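The Man Who Stopped the Ferry

Fernanda Macedo wrote the first draft of "The Drultier Crossing" on the backs of old timetables. The story runs to 30 pages and has one real character, a ticket inspector named Paiva, who has worked the same river ferry for most of his life. One morning he asks the captain to stop halfway across. The captain does, and the passengers have to decide what to do about it.

Most of them do nothing. A woman with a dentist's appointment gets angry and then falls asleep. Two brothers begin a card game that is still going on the last page. Paiva stands at the rail and refuses to explain himself, and Macedo never explains him either.

"I had a reason for him in March," she says. "Then I cut it, and the story got shorter and I liked it more."

It is the longest piece in her new collection, Valtar, which came out from Sirnbridge this fall. The first printing was 1,637 copies. Her editor, Jörg Kramer, says the odd number came from the paper they had left. 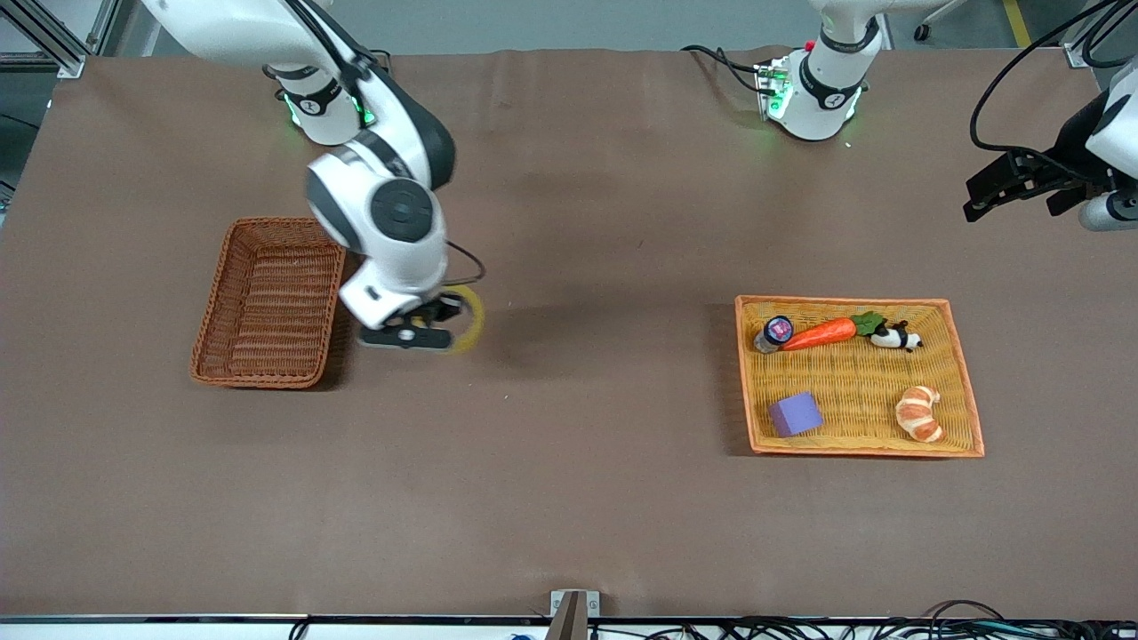
Brown cloth and woven baskets on the work table.

The other stories stay close to the same river town. In "Rent," a landlord and his tenant swap apartments for a week and each finds a letter meant for the other. "Kilometer 371" follows a truck driver who keeps missing his exit. It is the weakest of the group – the joke wears out well before the gas does – but the last phone call, with his daughter half listening, is very good.

Macedo worked in a freight office before she published anything, and it shows in how her people talk. They ask about delivery times. They complain about the coffee and leave the important question for the parking lot. Seidu Aidoo, who translated her first book, found those conversations hard to move into English.

"The sentences are easy," he says. "The pauses are hard."

She is now writing a novel about Paiva's younger brother, who appears for two lines in the ferry story, carrying a suitcase. Kramer has read the opening chapters. Macedo says the suitcase is still closed, and she hasn't decided whether he gets on the boat.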